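**Week 6 handout – Comparing parallel grippers on two arms**
Notes: Yurani Restrepo. Lab lead: Renji Noguchi.

Read the Brurnik data sheet before the session, and read it with a pencil. It gives a success rate of 90 per cent for "household objects" and doesn't say which objects, who put them down, or what counted as a success. A block placed square to the fingers is a very different job from a mug handle.

For our own trials we use two kinds of item:

- small objects, picked and placed at a tray
- a mug, gripped by the handle and moved at the board

Both arms stay on the bench for every run. Some groups will want to park one to save time. Please don't – cable drag and crowding are part of what we're judging. 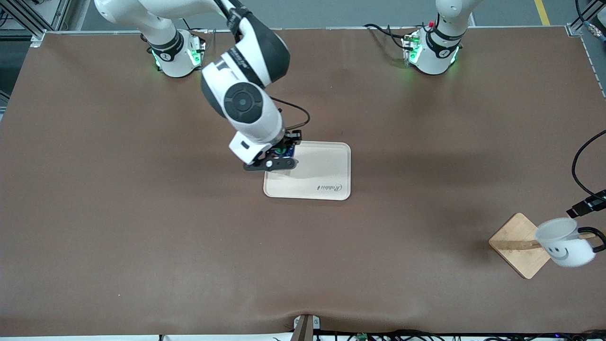 *Fig. 1. Right gripper over the tray with a small blue object; left gripper holding the mug by its handle, tilted above the board.*

Look at the mug in Fig. 1 and ask what you'd be willing to claim from it. The fingers are closed on the handle, fine. The figure can't tell you whether the tilt was commanded or whether the mug swung in the grip, and a centre-of-mass argument won't settle it either. Check the joint log before you write "stable grasp" in your report.

The small object raises another problem. With the finger plates partly hiding it, a fixed camera is a poor judge of how it's seated. Jairo Palomino's group scored 42 good picks last term from video alone. I'd want to see how many of those survive a second viewing angle.

**Scoring**

1. Write down the pass rule before the first run.
2. Log every attempt, including the ones you stopped by hand.
3. Keep finger force and speed the same for both arms. If you change either, start a new table.
4. Report failures by type: missed, slipped, dropped, collided.

Arnulfo Quispe will argue that the Jondley controller makes the choice of gripper less important. Maybe so. Bring the runs that show it.

Reports are due in November, one per group, raw logs attached.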